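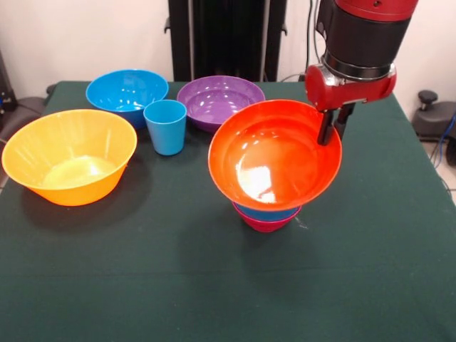 Vemolik Bowl Stacking: read me first

Hi! I put this folder together because I kept getting asked the same questions about the bowl set, and I'd sooner write the answers down once. It's a little collection of pictures and notes on stacking plastic bowls on a table, sorted by how far along the stack is. Last tidied up 19 January 2020.

What's in the set

Six bowls and one cup, all plastic. The bowls are yellow-orange, bright blue, purple, red-orange, another blue one and a pinky magenta. The cup is a blue tumbler that gets wider toward the top. I call the whole lot "the Zarkow set" in the notes, after the shop where I bought it, so if you see Zarkow in a file name that's all it means.

Please keep the two blue bowls straight when you're labeling! In the opening picture one is out by itself near the back of the table and the other is in the stack, where only a thin band of it shows under the red-orange rim. I write "blue, free" and "blue, stacked" for those.

How it's organized

There are 426 pictures in 6 folders, and each folder is a stage:

none: nothing stacked yet
pair: one bowl sitting in another
three: a stack of three, like the one up top with red-orange over blue over magenta
most: four or five bowls together
all: every bowl in one stack
odd: anything I argued with myself over

The "odd" folder has 81 pictures in it, which is more than I'd like. Most of them are bowls that overlap from the viewer's side and may or may not be touching. The free blue bowl and the cup do this all the time, with the cup covering a bit of the bowl's front rim. My rule is that overlapping doesn't count as stacked. If I can't tell, in it goes.

The cloth and the shine

I settled on a dark green cloth because every bowl color stands out on it (I tried a cream one first and kept losing the yellow bowl). The bowls are shiny, so expect white spots and streaks on the insides. Don't label those as anything. Same goes for shadows, including the soft one by the yellow bowl, whose sides let some light through.

Labels

One text file per folder, one line per picture: file name, stack from top to bottom, then everything left over. The cup always goes last, stacked or not. Colors are my own words for them, so "magenta" might be your "pink." Fine by me, just don't mix the two in one file.

Things I still want to fix

30 pictures in "pair" need their lines checked, as I swapped top and bottom in the first batch. I'd also like to add more with the purple bowl at the bottom. It's wide and shallow and barely gets a turn down there. I'm hoping to get to both in February.

Using it

Copy it, cut it up, use it in class, whatever you like. If you pass it along, please keep this file with the pictures.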